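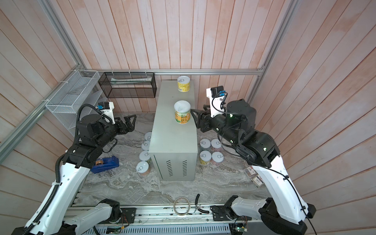
3.2 Where the flood relief money came from

Figure 3. Work surface with a light gray metal cabinet and two cans on top.

We were delighted by how quickly people in Drellia gave. The first appeal went out on 5th September, while the lower streets were still closed, and within 9 days the town had raised 3,000 dollars in small gifts. Most of it came in at events that were already on the calendar - a school supper, a choir evening, the Prerell street fair - and were simply turned over to the cause.

Our interviews (39 in all, see Section 2) show how much those existing gatherings mattered. People who gave at an event often gave again online, and many brought a neighbor the next time! One woman who had lost her kitchen to the water still worked the ticket table at the choir evening. She told us she wanted to be in a room full of people she knew, and several others said much the same.

Business support followed a different path. Lidex and Iordache both matched gifts from their own workers, but the matching began in October, after the street fair, and it drew in people who had not come to any event. This fits well with Pop's idea of "second-wave givers" (Delia Pop, personal communication), and it is the most exciting result in this part of the study. Earlier work on small-town appeals treats the first week as the whole story. In Drellia, three of the largest single gifts arrived after the emergency shelter had closed.

We return to the timing of these later gifts in Section 4, where they are set against the dates of the repair grants.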